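Chapter 9
Touring Bands and the Economics of the Road

Learning objectives
After reading this chapter, you should be able to separate a guarantee from a percentage deal, read a basic settlement sheet, and identify the costs a band carries between shows.

9.1 The Guarantee and the Split

Most club dates are booked on one of two terms. Under a flat guarantee, the promoter pays a fixed fee regardless of ticket sales. Under a guarantee versus percentage, the band receives the fee or an agreed share of net receipts, whichever is greater. Net receipts are gross ticket income minus taxes and the show expenses listed in the contract.

Consider the rock quartet Fallesus, managed by Etelka Katona, on a Thursday date in Furnamham. The room holds 164. The guarantee covers the van, the sound engineer and one night of lodging, and the split applies only after the promoter, Quang Đàm, has recovered his expenses. The settlement sheet is signed by both parties before load-out.

9.2 Lodging as a Fixed Cost

Lodging does not vary with attendance. It is entered in the tour budget before the first ticket is sold and is charged against the guarantee. Some contracts replace the cash allowance with rooms supplied by the promoter, a term known as a hotel buyout when it is converted back to cash.

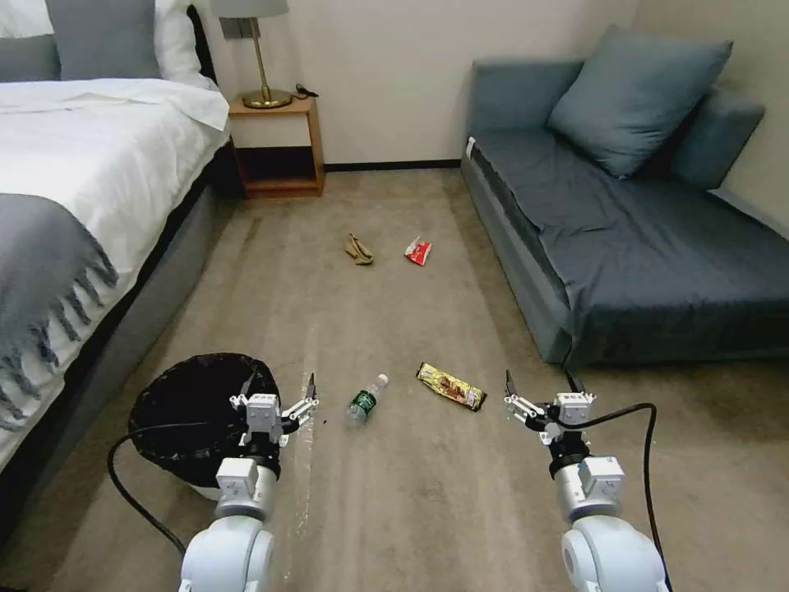
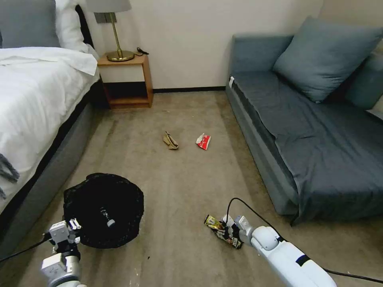 Figure 9.1. Bedroom interiors, each with a bed made up in white.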